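WOODWORKING 2: EDGE-GLUED PANELS
Handout 5. Flattening, checking and fixing a glued-up board

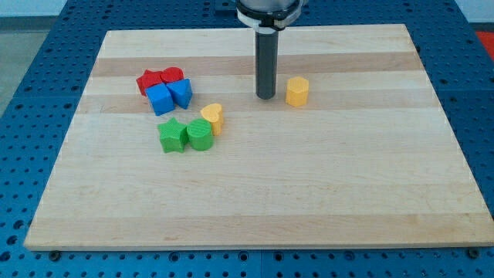 1. What this handout covers

Handout 4 ended with the panel out of the clamps and the squeeze-out scraped off. This one takes it from there to the point where it can be held flat on a table and worked on from above. Read sections 2 through 5 before the shop session. Section 6 is done at the bench. The exercises at the end are due at the start of the next meeting.

The terms are the same as before. A strip is one piece of solid wood in the panel. A joint is the glue line between two strips. The face is the wide surface, the edge runs with the grain, and the end runs across it. "Panel" and "board" mean the same thing in these notes. Once the glue has cured we treat it as one board.

2. Color and strip order

Pale woods such as maple vary more than people expect from seeing a single piece. A panel made from several strips will usually run from cream to honey, with one or two strips that go tan. The board at the head of this handout has a broad darker band across its upper part and another tan band just below it. The rest is lighter.

Whether this matters depends on the use. For a work surface or a test board it makes no difference to strength or flatness. For a tabletop it is a choice, and it has to be made before glue-up. There are a few ways to handle it.

Keep the dark strips together so they read as one band.
Spread them out at even spacing.
Put them at the outside edges, where they look like a border.
Leave them out and buy more stock.

Lay the strips out dry, stand back at least 9 feet, and look at them from both sides. Light from a window on one side will make some strips look darker from one direction and lighter from the other. Mark the order with a single large triangle in pencil across all the strips. If the triangle goes back together, the order is right.

Do not sort by color alone. Grain direction along the face comes first if you plan to use a hand plane. A panel with three strips rising to the left and two rising to the right will tear out somewhere no matter which way you push.

3. Why panels move

Wood takes up and gives off moisture with the air around it. It changes very little in length and a good deal in width. A panel made of long strips all running the same way will therefore get wider and narrower over the year, and its length will stay nearly the same.

Three kinds of distortion come out of this.

Cup. The panel curves across its width. Common causes are flat-sawn strips all facing the same way, or one face drying faster than the other.

Bow. The panel curves along its length. In a wide panel this generally comes from one or two badly bowed strips that were pulled straight by the clamps.

Twist. One corner is out of line with the other three. It is usually built in during glue-up, when the clamps were sitting on an uneven bench.

A freshly glued panel should stand on edge or on stickers with air on both sides. Leaving it flat on a bench overnight exposes the upper face and covers the lower one, and by morning it can cup enough to rock. If you must leave it flat, cover the upper face.

Glue adds water as well. The wood next to each joint swells a little and goes back down over several days. If you sand the panel smooth too soon, the joints will show later as shallow grooves. Wait 5 days in this course. Some of you have been told 2 is enough. For rough work it is, but grooves left by early sanding were the most common fault on the April panels.

4. Checking for flat

You need a straightedge longer than the diagonal of the panel, a pair of winding sticks, feeler gauges and a pencil.

Start with the winding sticks, one at each end, and sight across the tops. If they are parallel there is no twist. If they are not, mark the two high corners and check again with the sticks exchanged. A stick that is itself out of true will give the opposite reading when the two are swapped.

Next set the straightedge across the width in several places, then along the length, then on both diagonals. Look for light under it. Where you see light, slide in a feeler gauge and write the thickness on the wood at that spot. Do not trust your memory for this. By the time you have checked the second diagonal you will have forgotten the first.

Turn the panel over and repeat. A panel can be flat on one face and not on the other if it varies in thickness, so measure thickness at the four corners and at the middle of each edge.

5. Tables and hold-down

A bench top is fine for hand work. When a panel has to stay in one place and be kept flat while something is done to its face, a table with a grid of holes is better. The holes give a fastener somewhere to go near each corner whatever the size of the board, and the rows give you lines to square it against.

Points to keep in mind:

Leave a margin. The board should sit a little inside the edges of the table on every side. A strip of table showing all the way around lets you compare the edge of the board with a row of holes, and you will notice right away if it has turned.

Fasten near the corners. A fixing in the middle of the face gets in the way of the work. Bolts at the corners keep the face open.

Do not use the bolts to flatten the board. If a corner has to be pulled down to meet the table, the board is twisted and will go back to being twisted when it is released. Go back to section 4.

Check the table too. Tables built from separate panels have seams, and one panel may stand slightly higher than its neighbor. Run a straightedge across every seam that will be under the board. Chips and dried glue in the same place will do as much harm, so brush the table off first.

Allow for movement. For a fixture that stays set up for a week or less, plain round holes in the board are good enough. For longer than that, lengthen the holes across the grain on one side so the board can change width without buckling. Snug the bolts on that side and leave them there.

Use washers under the heads when the wood is soft. On maple a washer is still a good idea if the bolt will be taken in and out more than a few times.

6. Shop procedure

Work in pairs. One person holds and the other measures, then change places.

Collect your panel from the rack and check the number on the end against the sheet.
Check for twist, cup and bow as in section 4. Write the readings on the face.
Scrape any glue left at the joints. Hold the scraper in line with the strips.
Plane or sand the high spots you marked. Recheck after each pass over the whole face.
Ease the long edges with a block, two light strokes only.
Brush off the table and check the seams.
Set the board down, line its near edge up with a row of holes, and look at the margin on all four sides.
Start all the corner bolts by hand before tightening any of them.
Tighten on the diagonal, a little at a time.
Check the face again with the straightedge while it is fastened. Write these readings beside the first ones.

If the two sets of readings differ by more than the thinnest feeler gauge, loosen everything and find out which corner is being pulled.

7. Exercises

(a) A panel is flat on the rack but cups after a night on the bench with its upper face uncovered. The hollow is on the upper face. Which face lost moisture? Explain in two or three sentences.

(b) Draw the end view of a panel of 9 flat-sawn strips with the growth rings alternating, then draw it again with all the rings the same way. Show how each would look if it dried out.

(c) A board is 923 mm long, with strips running the long way. It will stay bolted to a table from winter through summer. Which holes would you lengthen, and in which direction?

(d) List your readings from section 6 before and after fastening, and say what the difference tells you about the board or the table.

Hand in (d) even if your panel is not finished.

Notes by Yasuo Miyazaki
Revised 7 July 2013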